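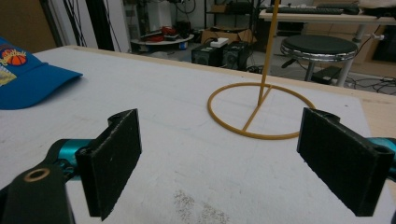 When a small workshop buys its first gripper, the price of the gripper is the easy part of the budget. Rogério Barros learned this at Tedix, where he plans the equipment for a team that teaches machines to handle everyday things. His first request, in March, had one line: hand-held gripper tool, 3895 dollars. It was approved quickly, and it was too small. The finger pads were not in it, and pads get rough along the flat faces where they close on things. Neither were the objects to practice with, like the yellow wire stand with its ring base and tall rod, or a cap, which is soft and does not keep one shape.

His second request was longer. He put 1513 dollars for spare pads, brackets and cables, and he asked two suppliers, Kutine and Nitano, for their delivery time in writing. Kutine promised 60 days. Nitano was faster but sold the pads only together with the full arm, so he said no.

"I wanted to buy the better table first," Barros told me. "Now I am glad I waited. A scuffed table is still a table."

For the next year he keeps 4000 dollars apart for a project called Miranda, and he has not decided yet how to divide it. His advice to other buyers is simple: ask what will wear out, ask who sells it alone, and write the answer next to the price — before the order is signed.

Contact the editors | © 2023 All rights reserved | Back to top

We use cookies to improve your visit. By continuing to read you accept our cookie policy.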